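그리퍼 손가락 비교 시험: 얇은 금속 용기 파지

손에 들고 쓰는 그리퍼 툴에 Prurau 손가락과 Madik 손가락을 번갈아 장착하고, 같은 용기를 같은 조건으로 잡아 비교하는 절차를 정리한다. 컨트롤러는 Kariuki 펌웨어 2425 기준이다. 다른 버전에서는 메뉴 이름이 다를 수 있다.

1. 준비

손가락을 교체한 뒤 영점을 다시 잡는다. 완전 닫힘 위치에서 영점 버튼을 5초간 누르고, 표시값이 0으로 돌아오는지 확인한다. 카메라 노출은 수동으로 고정한다. 광택 있는 스테인리스 용기는 자동 노출에서 밝기가 계속 흔들려 두 손가락의 영상을 나란히 비교하기 어렵다.

2. 접근 자세

용기 중심과 툴 축을 맞추고 바로 위에서 내려간다. 손잡이가 달린 냄비는 손잡이를 피해 몸통 외벽을 양쪽에서 잡는다. 툴 카메라 화면에서 바닥의 동심원이 좌우로 치우치지 않는지 본다. 치우친 상태로 닫으면 한쪽 손가락이 먼저 닿아 용기가 밀린다.
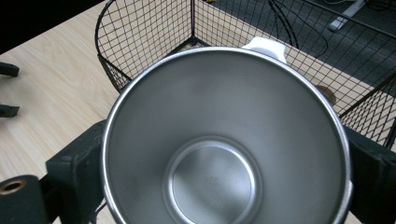 3. 파지와 기록

닫힘 속도는 기본값으로 두고, 힘 설정만 단계적으로 올린다. 단계마다 용기를 수직으로 들어 5초간 유지한 뒤 내려놓는다. 미끄러짐이 없는 가장 낮은 설정값을 그 손가락의 기준값으로 적는다. 림이 말려 있는 용기는 손가락 윗면이 림 아래에 걸리는 경우가 있는데, 이때는 마찰로 버틴 값이 아니므로 기록에서 제외하고 파지 높이를 낮춰 다시 잰다.

같은 냄비로 얻은 기준값은 Prurau가 191, Madik이 235였다. 단위는 컨트롤러 내부값이며 뉴턴으로 환산하지 않았다.

4. 주변 물체가 있을 때

철망 바구니 앞에서는 손가락을 벌릴 공간부터 확인한다. 격자에 손가락 끝이 걸리면 힘 표시가 순간적으로 튀고, 로그만 보면 파지 성공으로 오인하기 쉽다. 영상과 로그의 시각을 맞춰 놓고 함께 검토한다.

5. 로그 저장

파일 이름은 손가락명, 용기명, 회차 순으로 쓴다. 힘 설정을 바꾼 회차는 덮어쓰지 말고 따로 남긴다. Dindham 뷰어에서 열 때는 시간축을 '장치 기준'으로 선택해야 영상과 어긋나지 않는다.

작성: Erick Lyimo
7월에 3번 항목의 림 관련 내용 추가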